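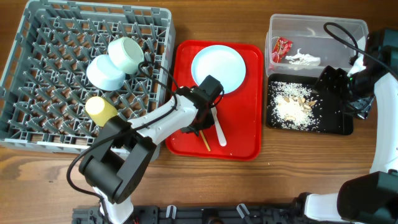 La pinza izquierda, sobre la bandeja roja, junto a un plato blanco y una cuchara de plástico. A la izquierda, el escurreplatos; a la derecha, el recipiente transparente y la bandeja negra con arroz. Foto: Drevura.

Drevura publica Isden 2, su planificador de tareas para robots de dos brazos, y pide que no se le crea demasiado pronto

01/09/2019. La empresa de software Drevura pone hoy a disposición de sus clientes la versión 2 de Isden, un planificador que decide qué brazo se ocupa de cada objeto y en qué orden. El banco de pruebas elegido es la recogida de una mesa de comedor: vajilla al escurreplatos, envoltorios a un recipiente y restos de comida a una bandeja aparte.

La compañía prefiere empezar por las cifras menos cómodas. De 600 recogidas completas ejecutadas en su laboratorio de Flurkberg, 237 terminaron sin que un operador tuviera que intervenir. Las demás necesitaron al menos una corrección manual. Una recogida se da por buena únicamente cuando todos los objetos han llegado a su destino; dejar un cubierto en la bandeja invalida el intento entero.

«En este sector se enseña mucho vídeo acelerado y poca tabla de resultados», afirma Anežka Halás, responsable de planificación en Drevura. «Menos de la mitad de los intentos salen solos. Con ese dato, quien nos diga que va a sustituir a su personal de cocina con esto no ha leído nuestra documentación».

Qué cambia en esta versión

Isden 2 replanifica después de cada agarre. La versión anterior calculaba la secuencia completa al principio y la seguía aunque un cuenco hubiera rodado o un plato se hubiera desplazado. El nuevo método es más lento y consume más cálculo, y Drevura no ofrece por ahora ninguna opción para acelerarlo.

La percepción corre a cargo de Rawat, el módulo de visión de la propia compañía, ajustado con más de 2,000 escenas de mesa etiquetadas a mano. Todas se tomaron en el mismo laboratorio y con la misma iluminación. Drevura no ha medido el rendimiento en otro local y desaconseja extrapolarlo.

Los plásticos transparentes siguen siendo el punto débil de Rawat, que a menudo sitúa mal el borde de un recipiente. Los cubiertos finos y los palillos dan problemas de otra clase: el módulo los localiza, pero el planificador propone a veces agarres que la pinza no puede completar. El arroz suelto se trata como una sola masa, con un contorno aproximado, y el programa no comprueba si han quedado granos fuera.

«Nos preguntan si el sistema entiende lo que es un plato sucio», añade Halás. «No lo entiende. Asigna una etiqueta, una posición y un destino. A mí la palabra inteligencia me sobra en casi todos los folletos, incluidos algunos nuestros».

Disponibilidad

Isden 2 se entrega como actualización a los clientes con licencia vigente. Incluye el planificador, el módulo Rawat, un visor para revisar paso a paso cada decisión y el registro íntegro de los 600 intentos, fallos incluidos. La licencia no cubre el uso sin supervisión. La próxima revisión está prevista para febrero y se limitará a los agarres de objetos finos.

Sobre Drevura

Drevura desarrolla software de planificación y percepción para manipuladores. No fabrica robots.

Contacto de prensa: Anežka Halás, Drevura, Flurkberg.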